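Nela Ribbed Finger Pads for Parallel Grippers
by Nillden

Overview
Specifications
Method notes
Ordering

Nela is a set of soft ribbed pads for two-finger parallel grippers, and it comes with the thing we're most excited about: the grasp method we built alongside it. The pads are useful by themselves. The method is where the fun starts, and it's free to anyone, with our pads or without.

It grew out of a plain question. How little can a robot squeeze a piece of food and still carry it? Bread, turnovers, filled pastries and crackers all break in their own way, and a force setting that suits one will crush the next. Most published work we read went for a better camera or a bigger model. We went for the first moment of contact!

How the method works

The arm closes on the item in very small steps. At each step the controller compares how far the fingers moved with how hard the motor had to work to move them. A stiff crust shows up as a quick rise, a soft one as a long lazy curve. From the first part of that curve the Savolainen estimator (named after the street our old lab was on) picks a holding force, and the fingers stop there. Then comes a short test lift, and if the item slides, the force goes up one notch and the lift is repeated.

The ribs matter more than we expected. On a smooth pad, flakes build up and the item starts to skate. With ribs, the crumbs drop into the grooves and the ridges keep touching crust.

What we found

We ran 2,507 grasps on the Listow bench, our tabletop setup for baked goods. Of those, 587 were done with smooth pads as the baseline, and all the rest used Nela. The ribbed pads with the estimator gave us fewer drops and far fewer cracked crusts, and the gap was widest on flat, folded items lying directly on cloth. Those had been our worst case for months, with so little edge for a finger to get hold of.

Round rolls hardly improved at all. They were easy already.

Placing items into a basket is the second half of the task, and it has its own release routine: lower, open slowly, wait, retreat straight up.

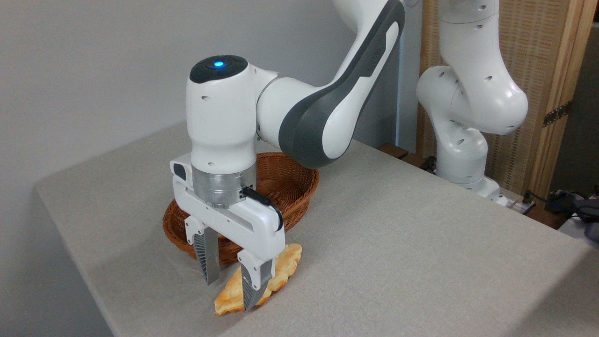 The release routine was tuned separately from the grasp, and we'd suggest you do the same. Opening too fast can flick a light item sideways, and it's tempting to blame the pads for that. Start slow and work up.

Specifications

Fit: two-finger parallel grippers, adapter plate included
Pad life in our tests: 200 hours before the ribs rounded off
Swap time: under 30 seconds per finger
Cleaning: warm water and a soft brush, air dry
In the set: four pads, two adapter plates, screws, hex key

What's still open

Sticky glazes. The estimator reads a glaze as a soft crust and holds too lightly, then the item clings on release. We have a March update planned with a second contact check, and early runs look really promising.

Logs, force curves and the estimator code are in the Listow download, along with the bench layout. If you try it on something we haven't, please send us your curves. We love looking at them!

Page updated 02/12/2025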